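4.2 Grasp rehearsal in simulation

The arm was built in a shared workshop over one winter, mostly from parts that Italo Lo Presti had left over from an earlier build. We call it Juvura. Because the workbench is in use most evenings, time on the real arm was short, and we rehearsed every grasp in simulation before trying it on hardware. The simulated arm uses the same joint limits and the same two-finger gripper as the physical one. Finger friction was set by hand, by matching the angle at which a test block began to slide on a tilted finger pad.

Each trial starts with a single object placed on a plank floor at a random position and heading. The wrist camera takes one image, the planner proposes a grasp, and the fingers close until the motor current passes a fixed limit. The arm then lifts and holds. We logged 1349 trials this way, spread over 21 objects. Most of the objects are household items of the sort found on a kitchen shelf, and cylinders gave us the most trouble. A can held away from its middle tends to turn between flat fingers, and the planner had no term for this in its first version. Figure 3 shows a can held at a slant between the two fingers, with its open end toward the gripper side of the view and the far end reaching past the fingertips.

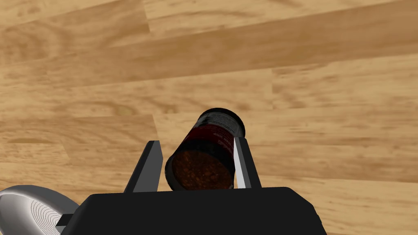
Figure 3. Simulated grasp of a filled can, seen from above.

Two changes were made to the planner in March. First, grasps on cylinders are now scored by the distance between the contact line and the estimated center of mass, and any candidate more than 13 mm away is dropped. Second, the closing speed was cut for the last part of the stroke. Lino Melis suggested the slower close after watching the physical gripper push light objects aside before both pads had made contact. The same fault could be seen in the simulator once we lowered the floor friction, so we kept the lower value for all later runs.

The contact model remains the weak point. Object contents are treated as one rigid mass fixed to the shell, so a container of loose material behaves in simulation like a solid block. On the real arm the load can shift during a lift. We did not try to model this. Instead, the center of mass was moved by a small random amount at the start of each trial, and the planner was tuned against the spread of results.

Grasps that held in simulation were passed to the physical arm in batches of 40. The motor driver, a used Nadinov board, reports current at a lower rate than the simulator does, and the closing limit had to be raised to avoid early stops. No other setting was changed between the two. Results from the physical arm are given in Section 5.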